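Lists > Cerkora Robotics Club > cerkora-build > Re: Bench layout and task order

To: cerkora-build
Date: Tuesday, January 9, 2024
Subject: Re: Bench layout and task order

On the earlier thread, the Vallalard team wrote:

> We have the Espinoza rules sheet now. It says 4 tasks per team
> and 2 tries at each. Are we still doing the container first, or
> the yellow board? And do we have to clear the whole table
> between tasks? Our arm program assumes the lid is always
> in the same spot.

The container is still first. The board comes after it. You don't have to clear the whole table, but please put things back before the next team starts. I've written up the order below so we all practice the same way.

1. Approach. Start with the fingers open and over bare wood, next to the white container. Check your camera view before you run anything. The glossy plastic picks up glare from the overhead lights, and two of our practice runs stopped on that alone.
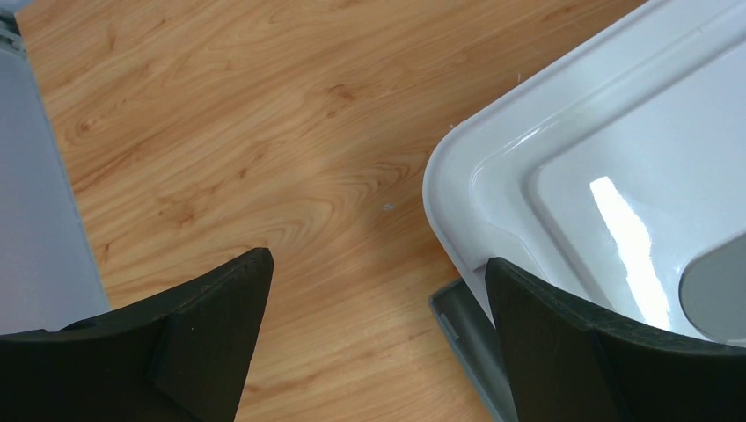
2. Lid. Pinch it by the thin edge and bring it up close to vertical. Go slow. If your program closes on the flat face it will slip, so set the grip angle first and the height second.
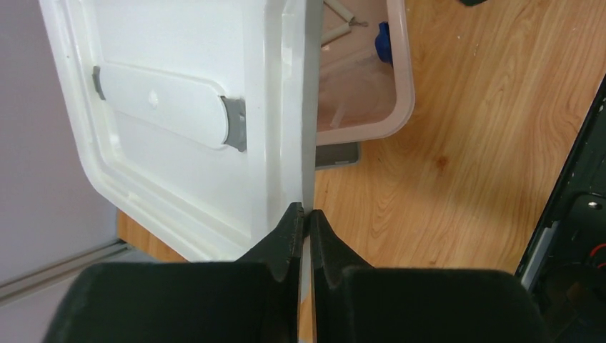 For those using the Trukik controller, the grip setting from last May is too strong for this. Turn it down and try again before you touch the wait times. Please also write down which setting you ended on -- the log sheet has a column for it, and most of the rows are blank.

3. Board. This one is small-parts work and it takes most of the session. The clear pieces are hard for the camera to find against the yellow, so don't count on color alone. Move in from the near side and keep the arm away from the wooden tray on the right.

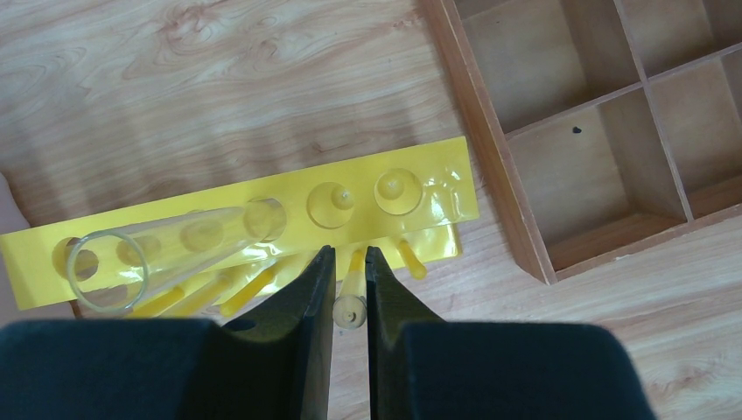
Yellow board with the clear tube lying across it, compartment tray at right.

4. Reset. Open the fingers, back the arm off, and save your program under your team name with the run number. We are up to run 41 on the shared drive and some of the older files have no team on them. If one is yours, rename it or I will delete it.

To the Vallalard question about the lid: no, it won't always be in the same spot. The rules sheet lets the judges shift it before each try, so fixed positions will cost you. Come to the next bench session early if you want help changing that part.

cerkora-build mailing list | Contact the list owner | Back to top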